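Section 4: Shared Floor Rules for Hand-Held Gripper Stations

Applies to: Skidmont paired grippers, left and right, with or without the head camera
Read before: Section 5, Recording a Task
Reading time: less than it takes to find the missing charger

4.1 What this section covers

Section 3 got the grippers paired and talking to the recorder. Section 4 is about everything in the room that is not a gripper, including the other people, who have their own work to do and were never asked to be part of yours.

Most of these rules began as one page taped to a door by Tolera Araya. The page grew. Kalkidan Bogale rewrote it for this manual in August and took out the capital letters, but the rules are the same and so is the expectation that you follow them.

4.2 Before you pick anything up

1. Walk the station once with empty hands. Look at the floor first, then at knee height, then up. People tend to do this in the opposite order and meet the floor later.

2. Move personal bags out of the walking line. A bag against the wall is fine. A bag with its straps out is a snare.

3. Find the power strip that feeds your station and follow its cable back to where it starts. If you can't tell which cable is yours, stop and ask. Do not pull one to see who complains.

4. Tell the people at the neighboring stations that you are about to start. "Starting on the left side" will do. They don't need the task name.

5. Put on the head camera, if you are using one, before you take hold of the grippers. Adjusting a strap with a gripper in your hand is how station 34 got its dent.

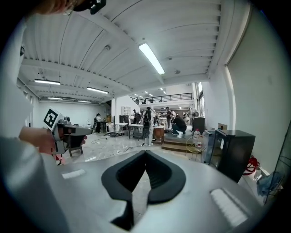 6. Check that both grippers open and close fully with the trigger. Two slow squeezes each. Fast squeezes prove only that you are in a hurry.

7. Say the session number out loud and have your partner repeat it. Tinia, the recording program, will happily accept the wrong one and keep it forever.

NOTE: If you work alone, read the number off the screen, look away, and read it again. It feels silly. Session 843 was recorded under 49 for a whole afternoon by someone who thought so too.

4.3 Space and lines of sight

The tracking markers must stay clear for the whole recording. The software can put up with a short loss of view. It cannot put up with your sleeve.

1. Hold the grippers out in front of you, elbows loose, before you press Start. If a marker is hidden in this position, it will be hidden in every other one.

2. Keep sleeves, lanyards, and long hair off the markers.

3. Leave at least 300 centimeters between your start point and the next person's, measured from foot to foot. Where the room won't allow it, take turns.

4. Agree on who has the right of way. The default is the person who is recording. If you both are, it is the person carrying more.

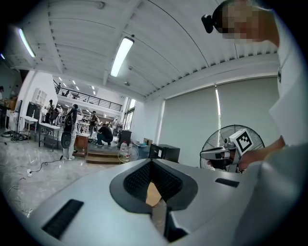 Fans get their own rule, having caused more arguments than any other object in the building. You may run one, and in August you probably should. A standing fan has to stay behind or beside the operator, with its guard on, and outside the reach of both grippers at full stretch. That last part is easy to get wrong: when you lift a gripper to chest height, a fan directly behind it looks farther off than it is, and your attention is on the task anyway. Test the reach with the gripper closed and the fan switched off. If the tip can touch the wire guard, one of you has to move, and the fan won't volunteer.

CAUTION: Never rest a gripper on a fan, even for a second, even a stopped one. The guard is springy and the floor is tile.

4.4 Steps, platforms, and people near the floor

1. Treat a raised platform as its own station. Do not start a recording on the floor that will take you up onto it.

2. When someone is crouching to work, give them the same clearance you would give a standing person, plus one step. They can't get out of your way quickly, and they can't see you coming.

3. Do not pass a gripper over anyone's head. Walk around.

4. Keep steps clear for feet. Anything parked on a step goes back to a table before recording begins.

5. If someone calls "Stop," stop moving first and stop the recording second. A spoiled take costs a few minutes. We have plenty of minutes and a limited supply of elbows.

4.5 Working with furniture

Household tasks use ordinary furniture, and ordinary furniture was designed by people who did not have us in mind.

1. Before the first take, open every drawer and door in the task by hand. If it sticks for your fingers, it will stick for the gripper.

2. Mark the start position of each object with low-tack tape, and reset to the tape between takes.

3. Pull a drawer straight toward you. Pulling at an angle loads one finger more than the other, and the fingers are the expensive part.

4. Take off the table anything the task sheet does not list. If the sheet lists it, leave it, however much you dislike it.

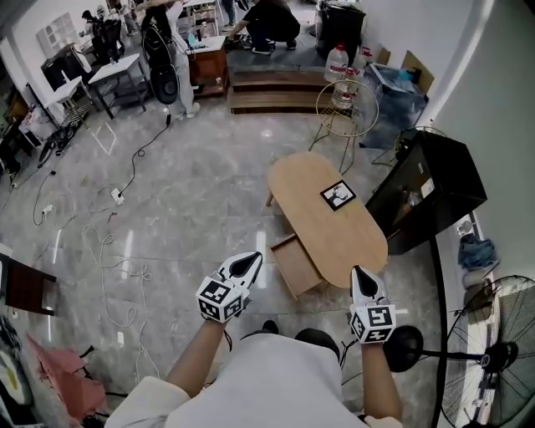

5. Close drawers and doors before you walk away from the station, including for lunch. An open drawer sits at exactly shin height for Tolera, who has offered to demonstrate.

6. If furniture shifts during a take, finish the motion, stop, and write "moved" in the notes field. Do not nudge it back with your foot while recording. The foot will be in the data.

4.6 Cables

1. Run cables along a wall where there is one.

2. Where a cable has to cross a walking line, put it under a Jemal floor cover. Tape alone is allowed for one session and must come up at the end of it.

3. Coil the slack next to the power strip, and keep the strip itself out of the path you take during the task.

4. Any loose cable hanging from a gripper must be short enough to stay clear of the task objects. Clip it to your wrist if it isn't.

CAUTION: Do not step backward while recording. If the task needs you to back up, have your partner stand behind you and talk you through it.

4.7 Ending a session

1. Stop the recording in Tinia and wait for the saved message.

2. Put both grippers in their cradles, left in left. They will fit the wrong way around, with force. Please don't supply the force.

3. Take off the head camera last.

4. Enter near misses in the Hanley log. A near miss is anything that made you say a word you wouldn't put in the notes field.

5. Tell the neighboring stations you are done.

For cradle lights and charging faults, see Section 7.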